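Givetti Member Desk
Front-counter kit for business associations and chambers

If you run a local business association, you already know how much of your week goes by at the front counter. Somebody wants a certificate stamped, somebody else wants to know whether their dues went through, and there is a breakfast at eight tomorrow with half the name badges still to print. The Member Desk grew out of exactly that kind of morning. We put the first one together for the Clumgate Business Association, which had been getting by with two spreadsheets and a shoebox of business cards, and we have been improving it ever since (mostly by listening to the people who stand behind it!).

The kit comes in one carton and covers the counter from end to end: a touchscreen terminal on a weighted stand, a badge printer, a card reader for event fees and renewals, and a small label printer for the mail. Everything plugs into a single power block, so you won't be crawling around under the desk hunting for a fourth outlet. The membership software is already loaded when it reaches you, and if you send us your current list ahead of time we'll have your members in there too.
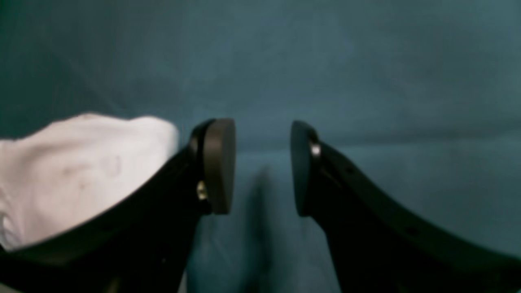 Badges are where most of our customers notice the difference first. The printer holds a roll of 300 and you can change it in the middle of a registration line without restarting anything. Walk-in guests can type their own name and company on the screen, and you decide whether they go on your follow-up list afterward. The folks at the Matolach Traders' League like to print a first name in very large letters with the company underneath, and we liked that layout so much that it's now one of the standard ones.

Which size do you need?

Member Desk 600 is meant for associations with up to 600 member businesses and one counter.

Member Desk 4000 handles up to 4,000 member businesses, and lets you add a second terminal for event days or a branch office. Both sizes use the same badge rolls and labels, so moving up later doesn't leave you with a closet full of supplies you can't use.

The terminal screen and card reader are made for us by Başaran, and spare parts for both are kept in stock at our own warehouse. Stands come in black or light gray.

Delivery and setup

Orders ship within 40 days. A setup call is included, and we're happy to go slowly and stay on the line while you print your first few badges. If your annual meeting falls in February, as so many do, please get in touch well before the holidays so that you have time to get comfortable with everything.

Price list last updated 2025-06-16. Chambers and associations may order on account.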